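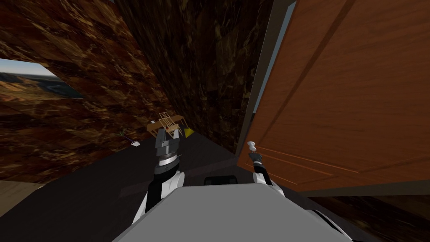 The 116 is changing again

Regular riders will have seen the laminated notice at the Lanport interchange, taped up at a height convenient for basketballers. From July the 116 will no longer stop outside the Clorka Street library. It will stop outside the old Kragh tyre centre instead, which has a fine selection of nothing and no shelter.

The reason given is "service harmonisation". We asked the council what was being harmonised with what, and received a PDF of the notice.

To be fair, the new timetable does bring two extra services in the evening. To be fairer still, both of them leave before the Ellbridge train gets in, so anyone coming home from the city may enjoy watching the tail-lights from the platform. The petition asking for a ten-minute delay now has 484 signatures, a handful of them legible. 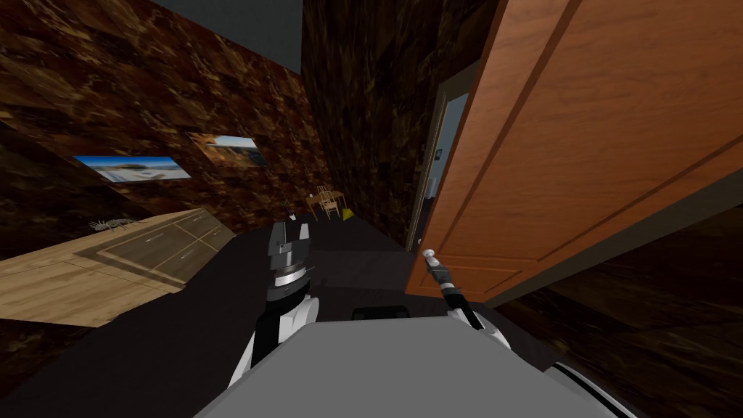

Luminița Matei writes that she has caught the 116 to the library every Monday for years, that the new stop adds a hill to the trip, and that whoever drew the map has plainly never carried a bag of large-print hardbacks up it in the rain. She would also like the bench back. We have passed this on, along with her remarks about the hill, lightly edited.

If you want to add your own, the petition is on the counter at the newsagent, next to the lotto slips. Please use the pen provided and please leave it there. We are on our third.
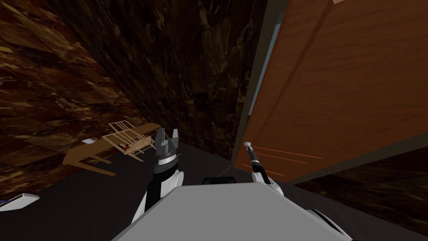 LANPORT, July

The council's transport team will hold a drop-in session in the library meeting room, which you can still reach by bus if you go before the change. Doors open at 6 pm. Tea and coffee will be supplied, biscuits are under review. Questions should be sent in beforehand using the online form, and those without the internet are advised to download a paper copy.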